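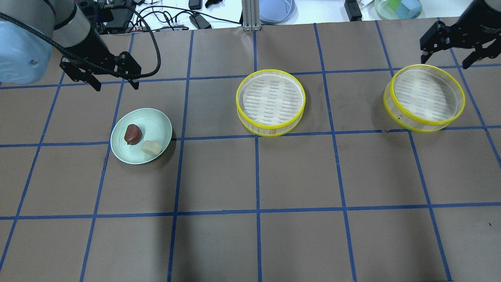 Filed under: Food & Kitchen / Threads

Went through my dumpling costs for September. Groceries for the month came to $117, and flour was the smallest part of it.

Pork went up again. I switched to half cabbage, half pork and salted the cabbage first. Squeeze it hard or the filling leaks.

Store wrappers dry out by Friday if the pack is open. Homemade ones keep better frozen, dusted with cornstarch.

Made 28 last night. Steamed them for nine minutes on parchment. Gudrun Buschmann uses lettuce leaves, so I'm trying that next.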